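Chapter 4
Cooking with Steam

Before you start this chapter, find out what your own kitchen has in the way of steaming equipment. It may be a basket that sits in a saucepan, a stack of bamboo trays, or an electric pot with its own cord and lid. Any of them will do for the work ahead, and you don't need to go out and buy a thing.

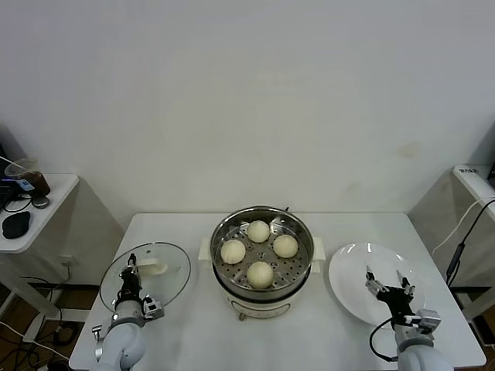
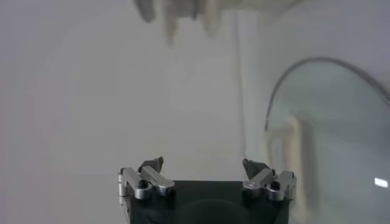 4.1 Why We Begin with Buns

When I first taught this unit with my colleague Azra Leka, we started the class on carrots, and I can't say that anyone went home excited. The next January we tried plain steamed buns, and what a difference it made! A bun is soft dough, a little yeast, and a good deal of patience, and it shows you very quickly how steam has treated it. The first photograph has four of them sitting in a steel basket, set out in a diamond pattern, and tops that are smooth but slightly wrinkled. Those wrinkles worry beginners terribly. They needn't. A wrinkled bun can be every bit as good to eat as a perfectly round one, and later on (in Section 4.5) we will look at what causes them and how you might coax your dough into behaving.

Notice also the small round holes in the bottom of the basket. Steam rises from the boiling water through holes like these and meets the cooler food, where it turns back into water and gives up its heat. This is called condensation, and it is really the whole secret of the method - the food cooks gently, well clear of the water below.

4.2 Setting Up Your Table

Clear yourself a good stretch of table before the water boils. You will want the pot in the middle, a spot to one side for the lid, and a plate on the other side, close enough that you aren't carrying hot buns across the room. Lift the lid by its knob, tilting it away from your face, and let the first cloud of steam go before you reach in.

Words to know in this chapter:
condensation
perforated
proofing
steamer basket

Activity 4A: Steam and Water
Work with a partner. You will need 100 grams of dough, a steamer, and 2 squares of baking parchment.
1. Divide the dough evenly and shape each half into a ball.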